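Home About Our Projects News Reports Contact

Progress report to the Drastolano Fund
Community Mending and Clothing Swap, Chuang Hall
Sep 26, 2012

Dear Sheila,

You asked me to keep this one shorter than the June report and I'm going to try, but you know how I am once I get going about zippers.

The big news first: the mending sessions have settled into a rhythm and people keep coming back. When I wrote in June we were still at the stage of putting flyers in the laundromat and hoping. Now there's usually someone waiting on the steps when Ching-wen gets there to unlock. We still run in the evening, and we've kept the same layout you saw on your visit, with sewing at the long tables and the swap rails by the windows.

Ching-wen Yang has taken over the sewing side completely, and I'm so glad. She teaches hand sewing to anyone who sits down next to her, whether they asked for a lesson or not. Hems are still the number one request, then zippers, then pockets that have worn through at the bottom (keys do this - I had never thought about it until I saw so many of them in a row). We had a run of winter coats come in early, before the weather turned, mostly linings that had come away at the armhole. Those are slow. Two hours for one coat isn't unusual if the lining has shrunk and needs a strip added. I'd like to talk with you about whether we should keep taking those or set aside one session a month only for coats and let the quick jobs have the rest.

Machines. The grant paid for two, and both are working as I write this. The older-looking one (we call it Dandel, after the name on the shop bag it came in) had a bad spell over the summer where it skipped stitches on anything thicker than a bedsheet. Ho-yin Lau took it home, cleaned it, fiddled with the timing and brought it back, and it has been fine since. He wouldn't take money for it, so I bought him a big box of pastries out of my own pocket and it isn't in the accounts. We did have to buy more heavy needles than I budgeted for. Denim eats them!
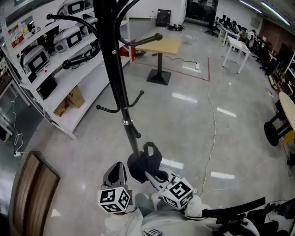 The swap has been the surprise of the year for me. I'd put it in the application as a side thing, a way to use up the clothes people didn't come back for, and it's now what half the room is there for. The rule is still bring something, take something, but we don't hold anybody to it very hard. Kids' clothes go fastest. Men's dress shirts hardly move at all, and Wing-sze Siu has started cutting the worst of them up for patches and pressing cloths, which makes me feel better about the pile.

Wing-sze has also been sorting out our labeling, which was a mess. In the early sessions we pinned a scrap of paper to each item with a first name on it, and you can guess how that went once we had more than one Mei in the room. She made numbered cloth tags with a matching ticket for the owner. We've had no mix-ups under the new system. We've had some lost tickets, but people know their own pants.

Now the part that hasn't gone well. I promised a daytime class at the Wuken building for older residents, and we only held it a few times before it fizzled. Part of it was the room, which has lovely big windows and terrible light by mid-afternoon. Part of it was me. I planned it as a course, where you had to come to the first one to follow the second one, and people there don't want a course. They want to drop in with a cardigan and a missing button and have a cup of tea. Shu-fen Fang lives in the building and told me this very kindly before we began, and I should have listened. She has offered to host it herself in the shared lounge as a plain drop-in, with us sending over supplies and one helper. I'd like your okay to move what's left of the class budget over to that.

On money, the short version is that we're close to plan. Of the $1000 you gave us for supplies we've spent almost all of it, mainly on thread, needles, interfacing and zippers. Zippers are the one I got wrong. I bought a big assortment thinking it would cover everything, and it turns out everyone needs the same black jacket length and we have a drawer full of pink ones. If you know a school play that needs pink zippers, send them my way. Rent at Chuang Hall is paid through the end of the year. The receipts are in the envelope that came with this, in date order this time.

For the next stretch, these are the things I want to get done:

- Start the drop-in with Shu-fen, if you say yes
- Hold 12 more evening sessions before the grant period closes
- Get a second good iron, as the one we have is always being waited for
- Write up Ching-wen's hem instructions as a one-page handout, with drawings, in English and Chinese

I've also been asked whether we could do curtains. I said no for now. They take up a whole table and the hems go on forever, and I think we're better off sticking to clothes until we have more hands on the machines. Ching-wen disagrees with me on this, so you may hear from her separately!

One small question before I sign off. The reporting form asks for "number of garments diverted," and I don't know if a coat that gets fixed and goes home with its owner counts, or only things that change hands at the swap. I left the box blank until I hear from you. Wing-sze's ticket book would let us fill it in either way.

Come by some evening if you're free. Bring mending.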